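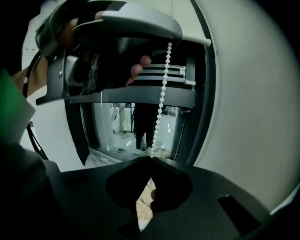 08/04/2023

Up at seven. Bus to Tustwood, 40 minutes with the roadworks, and no seat until Brevville. Bought onions, a bag of seed compost and two trays of leeks from Kumarasinghe. Paid 11 pounds for the lot. Nurhan Karaca was in the queue and says her broad beans, sown in February, have gone to slugs. She is going to try again under fleece.
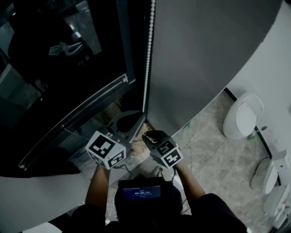 Planted the leeks after lunch. Ground still heavy at the bottom end, so I left that bed alone. Rain from four. Soup and toast for tea, then read to page 204 of the Gutmont book. Must ring Mum tomorrow before church.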